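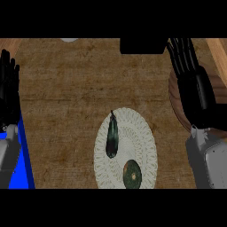

An oval white plate on a brown tabletop.

CLUB NEWS | BASKETBALL

Oketberg bring the cup home

Oketberg's women are county cup winners for the first time since the club moved to the Ngata Centre, after beating Jitovholm 50–45 in the final. The cup was carried from the leisure centre car park to the clubhouse the following morning, and a good number of members, parents and juniors walked behind it.

The final was close throughout. Jitovholm started better and scored the first eight points, most of them from inside. Our captain, Ourania Chatzigeorgiou, picked up two early fouls and had to sit down for most of the first quarter. Without her we struggled on the boards, and we were behind when the quarter ended.

The second quarter was slower. Both sides missed free throws and neither could get out on the break. Head coach Nikau Kereama switched to a zone and Jitovholm began taking long shots, which suited us. By half-time we had drawn level.

After the break Chatzigeorgiou came back on and played the rest of the game without another foul. She finished as our top scorer and was named player of the final by the table officials. Jitovholm went ahead again in the last quarter, but we got two steals in a row near the halfway line and scored from both. From there we kept the lead. The last points were free throws, with Jitovholm fouling to stop the clock.

The attendance was given as 1314, the highest for a women's final in the county. The balcony was opened before the second quarter because the lower seats were full.

"I thought we were tired in the third quarter and I said so to them," Kereama told the newsletter. "They didn't agree with me, and they were right. We defended better in the last five minutes than we had all season. Jitovholm are a very good side and we lost to them in the league, so we knew what was coming."

Chatzigeorgiou, who joined us from Gevance, said she had found it hard to watch from the bench. "I was cross with myself for the second foul because it was a silly one, forty feet from the basket. The others kept us in it. When I came back on I just wanted to stay on."

The walk through town

The walk left the leisure centre at mid-morning and went down Station Road, past the market and along the canal to the clubhouse. The council had agreed to hold the traffic at the two crossings. The under-12s went at the front with the banner and the players took turns with the cup. There was a stop outside the library, where the mayor said a few words and had her photograph taken with the team.

It rained for the last part, but most people stayed. Food was put out in the main room and the game was shown again on the big screen. If you brought a dish or a cake tin and went home without it, it is probably in the kitchen. Please collect anything of yours by the end of May.

A scarf, a child's blue coat and a set of car keys were also left behind. They are at the front desk.

The cup

The cup will stay in the cabinet by the entrance until next season. Members who would like a photograph with it can ask at the desk on any training evening – please don't open the cabinet yourselves, as the lock is stiff and the key has already been bent once. The base has room for one more line of engraving, and the county will add a new band after that.

Juniors can see it at close hand at the open session on 26th May. The session is free and runs for two hours on both courts, with the first hour for under-12s and the second for under-16s. Several of the first team will be there to help with the drills. Bring indoor shoes and a drink. Children who are not yet members are welcome, but a parent or guardian needs to sign the form on arrival.

Rest of the season

The league finished a fortnight before the final and we ended in 3rd place, behind Jitovholm and Gevance. That is one place better than last year. We won every home game but one. Away from home it was less good, and the long trips in the winter with a short bench cost us. Kereama has said he would like a bigger squad next year, and there will be open trials in the summer. Dates will be in the next issue.

Two players are leaving. One is moving away for work and the other is stopping after eleven seasons with the club. Both were given shirts signed by the team at the clubhouse. We hope to see them at games.

The men's side finished in the middle of their table and went out of the cup in the second round, also to Jitovholm. The under-16 girls have reached their own semi-final, which will be played at Gevance. There are places on the minibus for supporters. Put your name on the sheet by the office door if you want one, and pay on the day.

Tickets and shirts

Season tickets for next year will go on sale when the fixtures are out. Prices for juniors and over-65s stay the same. The adult price will go up slightly to cover the hire of the hall, which has risen again – the exact figure will be on the notice board once it has been settled with the centre.

A small number of the green cup final T-shirts are left in small and extra large. There are no mediums and we are not ordering more. Anyone who paid for a shirt in advance and has not had it should speak to the office.

Copies of the match programme are also available at the desk. There is a mistake on the team page, where the heights of our two centres have been swapped.

Photographs from the final and the walk will go on the club board as they come in. If you took any and are happy for them to be used, hand them in at the office on a memory stick with your name on it. Please check with parents before sending in pictures of other people's children.

Training is off next week while the floor is cleaned and the lines repainted. It starts again the week after at the usual times.

Filed under: Basketball, Women's First Team, Juniors
45 shares | 3 comments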